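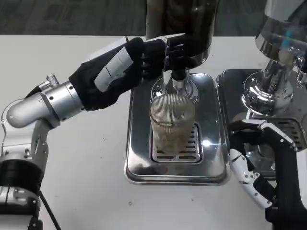 Thaddäus Nägeli me escribe que con una batería en el sótano del edificio no arreglamos nada, que lo que hay que cambiar es la tarifa. Y como lleva razón a medias, abro hilo, que esto no cabe en una respuesta.

Para quien llegue de nuevas: en mi escalera estamos metidos desde julio en un piloto de energía compartida. Placas en el tejado, batería común en el sótano y un cacharrito en cada cuadro eléctrico que decide cuándo arranca el termo. El proyecto se llama Brulia y el cacharrito, Nudeck.

Somos 20 viviendas. Entramos todas, incluidas las de los bajos, que al principio no querían ni oír hablar del tema (con lo que nos costó poner el ascensor, imaginaos).

La idea es sencilla. El sol pega fuerte a mediodía, cuando medio edificio está trabajando, y el consumo gordo viene por la noche: hornos, lavadoras, duchas. La batería hace de puente entre una cosa y la otra.

¿Y qué dice Thaddäus? Que si la tarifa premiara de verdad consumir a mediodía, la gente programaría sola la lavadora y nos ahorrábamos medio sótano de aparatos. Él vive en un edificio parecido, con placas y sin batería, y dice que van tan contentos.

Mi problema con eso: yo he intentado programar la lavadora durante años y soy un desastre. Me dejo la ropa dentro, se me olvida el detergente, pongo el programa que no es. Prefiero mil veces que lo haga una máquina y no tener que acordarme yo.

Ahora, donde le doy la razón: el reparto. La energía compartida se reparte con coeficientes fijos. A mi piso le toca lo mismo esté yo en casa o en la playa, y lo que no gasto se va a la red a precio de saldo mientras la vecina de arriba compra a precio de oro. ¡A dos metros de mi techo!

Lo pregunté en la reunión con la gente de Lüthi, que son los instaladores, y me dijeron que técnicamente el reparto dinámico lo pueden activar cuando queramos. Lo que falta es el papeleo. Siempre el papeleo.

Que alguien va a preguntar por el dinero, así que ahí va: yo puse 900 euros de mi bolsillo. El resto, subvención y derrama. ¿Los voy a recuperar? Supongo que sí, pero no os voy a dar una fecha porque con solo un verano de datos sería inventármela.

Lo que menos me gusta del sistema es la aplicación. Se llama Brolell y la ha diseñado alguien que odia a las personas mayores. Letra enana, gráficas de colorines y un botón de «modo confort» que todavía no sé qué hace. Mi madre la abrió una vez y me devolvió el móvil sin decir palabra.

Y lo que más, pues que casi no me entero de que existe. El agua sale caliente, la batería no se oye desde el portal y solo he tenido que llamar dos veces. Una fue porque se me había caído el wifi, o sea, culpa mía.

Un detalle para quien esté pensando en montar algo así: preguntad ANTES de firmar quién se queda con los datos de consumo. Nosotros lo preguntamos después y hubo que rehacer un anexo entero. Se sabe mucho de una casa mirando a qué hora se enciende el termo.

Y otra: pedid que os dejen apagar el control automático desde el propio cuadro, con un interruptor de los de toda la vida. En nuestro piloto está y lo usó el del segundo cuando tuvo a los nietos en casa y todos se duchaban a la vez.

Thaddäus, te leo: si consigues que tu comercializadora te ponga una tarifa de mediodía decente, me pasas el contrato y lo llevo a la próxima junta. Yo creo que las dos cosas juntas funcionarían mejor que cualquiera de las dos por separado, pero quiero verlo con números de invierno.

Sigo el hilo cuando nos llegue la primera factura con calefacción. Si vuestra comunidad ya tiene reparto dinámico funcionando, contadme cómo lo tramitasteis, por favor, que aquí vamos a ciegas.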